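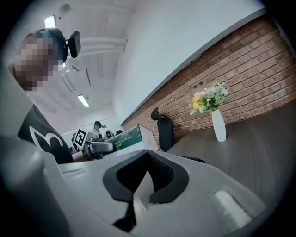 Kanini Mwaipopo

February, bench notes, continued from the page with the coffee ring

Pratel charger, "refresh" mode. The leaflet says refresh brings tired NiMH cells back by "up to 127 percent of their present capacity" and I still can't work out what that is a percentage of. If a cell holds 1,000 now, does it hold 1,270 afterward, or 2,270? Josphat reads it the first way. I think whoever wrote it didn't have a way in mind.

Cells are the AA ones out of the old Tanui lamps. No idea how many cycles they have on them and neither does the store. Discharged at a steady current to 0.9 V on the Grunddale tester, rested overnight, charged in the Pratel on normal, discharged again. Then the refresh program, then the same discharge.

Best cell of the lot, the one with green tape: 2,293 mAh after refresh. Sounds great until you look at the line above it in the log, where the same cell gave only a little less on a plain charge. The worst one went up by 236 mAh. That's a real jump and I'm not going to pretend it away, but that cell had been sitting flat in a drawer since well before we moved benches. Any cell left like that will usually gain something from a couple of ordinary full cycles. So did refresh do it, or did I do it by finally using the thing?

The trouble with the whole test, and I should have seen it before starting: refresh is just charge, discharge, charge, with a blinking light. There was no group that got the same number of plain cycles. Starting over with that.

Plan for the rerun
- split the lamp cells into two groups matched on first discharge, tape color marks the group
- group A gets refresh
- group B gets plain cycles by hand, same count, same rest time
- same slot in the tester for each cell every time (slot 2 reads high, see below)
- whoever logs the numbers doesn't know which tape is which

Slot 2: moved the green tape cell from slot to slot and slot 2 came out high each time. Cleaned the contacts with alcohol and it's better but not gone. Everything logged from slot 2 before this page gets a question mark in the margin. Josphat thinks the offset is small enough to ignore. It's about the same size as half the "improvements" we were getting excited about, so no.

Also not buying the temperature story. Pratel says the refresh program is "gentle." The cells came out too warm for me to want to hold on to. I'd like a thermocouple taped to one for the full run before anyone repeats that word to me.

Pruvura sent over their own results for the same charger, all very good, no discharge current given and no starting values. Asked for both. Filed under maybe.

Josphat Kimaro has the log sheet until the rerun is done. Please don't take lamp cells out of the tray with the lid, even to "just try one."

To do: new contact springs for the tester, find the thermocouple reader, write back to Pratel about that percentage.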